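Section 4. Setting Up a Tournament Bracket

Use this section after you have added your teams in Brornach. A bracket can hold up to 80 teams.

1. Open the Events tab and select New Bracket.

2. Type a name for the tournament. Names longer than 200 characters are cut short on the printed sheet.

3. Choose Single Elimination or Double Elimination. You cannot change this once the first score is entered.

4. Enter the seeds. Teams with a bye go straight to the second round — leave their first-round slot blank.
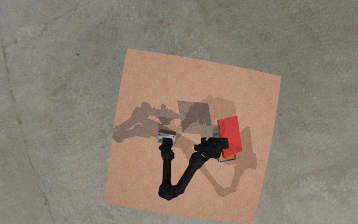 Figure 4-1. Black arm on a square tan tabletop, seen from above.

5. Set the tip-off time for each game. Allow at least 80 minutes between games on the same court.

Note: If two games share a court and a start time, both lines turn orange. Move one of them before you go on.

6. Select Check Bracket. Error 962 means a team has been entered twice.
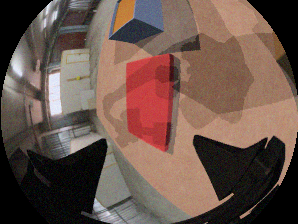

7. Fix any errors and select Publish. Coaches with a login will see the bracket the next time they open the schedule.

Caution: Publishing replaces the earlier bracket and clears its scores. Export the old one first if you need it for league records.

8. To correct a final score, open the game, select Edit Result and enter your scorer PIN. The winner moves to the next round when you save.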